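Mallia Worktops: Frequently Asked Questions

Care, fitting and ordering of solid and laminate worktops

This page covers the questions most often put to our trade counter and customer desk. Where an answer depends on the range, the range is named. Fitting instructions packed with the worktop take priority over anything on this page.

Choosing a worktop

What is the difference between the Bralik and Nondusden ranges?

Bralik is a laminate worktop: a decorative sheet bonded to a moisture-resistant chipboard core, with a balancing sheet on the underside. Nondusden is a solid surface material, the same colour and composition all the way through. Bralik is lighter, cheaper and can be fitted by a competent amateur. Nondusden can be sanded and repaired, but joints must be made by a trained fitter if the surface guarantee is to apply.

Which range is better for a utility room or workshop?

Bralik in a matt finish is the usual choice. It stands up well to ordinary knocks and costs less to replace. If the surface will be used with solvents, dyes or strong cleaning agents, ask for the chemical resistance sheet before ordering. Neither range is intended for laboratory use.

Do white worktops turn yellow?

Both ranges are tested for colour change under light. Some change is possible over the life of any pale surface, particularly beside a south-facing window. Items left in one position for a long time may leave a paler or darker patch where the light has been blocked. On Nondusden this can normally be sanded out. On Bralik it can't.

Will my worktop match the sample exactly?

Samples are cut from production boards, but small differences between batches are normal. Order all the pieces for one room together. If you need an extra length later, send us the batch code printed on the underside of the original and we will check whether matching stock is held.

Gloss or matt?

Gloss shows fine scratches and finger marks sooner, above all in dark colours. Matt hides scratches better but can hold grease in its texture and needs wiping with slightly more effort. Stain resistance is otherwise the same.

Measuring and ordering

How should I measure?

Measure in millimetres, wall to wall, at the back and again at the front of the base units. Walls are rarely parallel. Use the larger figure and allow for trimming. For L-shaped runs, measure each leg into the corner and mark on the sketch which piece runs through.

What overhang should I allow at the front?

Enough to cover the door fronts and leave a small drip edge. The correct figure depends on the unit depth and door thickness, so check against the actual units and not the catalogue drawing. The overhang must be the same along the whole run.

What is the maximum unsupported span?

For Bralik, 800 mm. For Nondusden, 400 mm unless a sub-frame is fitted. Where a washing machine or dishwasher stands under the worktop, fix a batten to the wall behind and a support panel at the open end. Overhangs used as a breakfast bar are treated as unsupported spans and need brackets or legs.

Can I order cut-outs for a sink or hob?

Yes, for both ranges. Send the manufacturer's template with the order. We don't cut from appliance names alone, as dimensions change between versions. Leave at least 80 mm between the edge of any cut-out and the end of the worktop or the nearest joint.

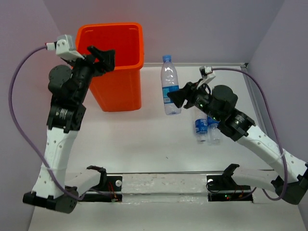

Cut-outs made on site are acceptable in Bralik as long as the exposed core is sealed on all faces before the sink or hob goes in. Corners must be drilled to a radius first and then joined with the saw. A square internal corner will crack sooner or later, in laminate and solid surface alike.

Can an order be changed after it has been placed?

Stock lengths can be changed until the order is released to the warehouse. Made-to-measure pieces can't be changed once cutting has started. The order status in your account shows which stage has been reached.

Fitting

How long should the worktop stand in the room before fitting?

Leave Bralik flat and fully supported in the room where it will be used for at least a full day. Keep the wrapping on but open the ends. The room should be heated as it will be in normal use, and any fresh plaster must be dry. Nondusden needs only to reach room temperature.

Can I fit the worktop tight to the wall?

Leave a small gap at the back and at each end and cover it with an upstand, tiles or sealant. A board cut tight between two walls has no room to move and may lift at the joints.

Which edges need sealing?

Every cut edge of a laminate board, including the ones that can't be seen. The underside of the front edge above a dishwasher or oven also needs a vapour barrier strip, supplied with each Bralik length. Swelling at unsealed edges is the most common fault reported to us and is excluded from the guarantee.

What should I use in the joint between two lengths?

Use the Hordiienko joint compound in the matching colour, together with the bolts supplied. Apply the compound to the upper part of both faces, tighten the bolts evenly from below, and wipe off the excess with the solvent wipe before it skins over. General-purpose silicone isn't suitable for worktop joints.

How are the worktops fixed to the units?

Screw up through the front and back rails. Check the screw length against the combined thickness of rail and board before starting. Holes in the rails for Nondusden must be oversized, and the board is bedded on flexible adhesive. Never screw directly into solid surface material.

What are the metal strips for?

Three types are supplied. The joining strip covers a butt joint between two lengths. The end strip protects a cut end, usually beside a cooker. The rear strip closes the gap between the back of the worktop and a splashback panel. All three are cut with a fine-toothed hacksaw and filed smooth. Bed them in sealant on both sides.

Cleaning and daily use

What should I clean it with?

Warm water and washing-up liquid on a soft cloth, followed by a dry cloth. For grease on matt surfaces, use a nylon brush with light pressure. Don't use scouring powder, wire wool, oven cleaner, limescale remover or anything containing bleach on Bralik. Diluted bleach may be used on pale Nondusden if it is rinsed off straight away.

Can I put hot pans on the surface?

No. Use a trivet or a heat-resistant stand with feet. The surface will survive brief contact with a warm dish, but a pan straight from the hob can blister laminate and scorch or crack solid surface material. The same applies to irons, slow cookers and halogen ovens used without a mat.

Can I cut directly on it?

Use a chopping board. Knife marks can be sanded out of Nondusden but are permanent in Bralik.

How do I remove dried glue, paint or ink?

Try warm water first. For water-based paint and most glues, lift the bulk with a plastic scraper. For ballpoint ink, use methylated spirits on white kitchen paper, dabbing instead of rubbing, and rinse afterwards. Test on a hidden area before treating the part that shows.

Can equipment be clamped to the edge?

Light clamps may be used on Bralik with a protective pad on both sides, provided the board is supported directly beneath. Remove them when not needed. Constant pressure on one spot can mark the surface or crush the core. For permanent mounting, bolt through the board with large washers and seal the hole before the bolt goes in. Don't clamp to a Nondusden edge.

Repairs and guarantee

Can a chip be repaired?

Small chips in Bralik can be filled with the colour-matched repair paste. The result is visible at close range. Chips in Nondusden can be filled and sanded by a fitter, usually without an obvious mark. Keep any cut-out pieces from a solid surface order, as these are used for larger repairs.

The laminate has lifted along the front edge. What should I do?

Stop using water near it and let the area dry. If the core has not swollen, the edge can be re-bonded with contact adhesive and a roller. If the board feels raised or rough under the sheet, the core has taken in moisture and the length must be replaced.

What does the guarantee cover?

Faults in material and manufacture, in normal domestic use. It doesn't cover heat damage, scratches, unsealed edges, incorrect support or boards altered after fitting. Commercial use is covered only where this has been agreed in writing at the time of order.

How do I make a claim?

Send the order number, the batch code and clear photographs of the fault and of the whole run. Don't remove the worktop before we have replied. Removal in advance usually makes it impossible to establish the cause.

Delivery

How are worktops delivered?

On a two-person vehicle, to the nearest ground-floor door. Lengths are carried on edge, never flat. Check that there is a clear route and enough turning space in hallways. Our drivers can't take boards up stairs or through windows.

Is there a charge?

Delivery is free on orders over £1,000 within the standard delivery area. The charge for smaller orders is shown in the basket before payment. There are no deliveries during the warehouse stock check in August; orders placed in that period are dispatched in sequence afterwards.

What if a length arrives damaged?

Note the damage on the delivery record and keep the packaging. Report it before any cutting takes place. A board which has been cut or drilled is treated as accepted.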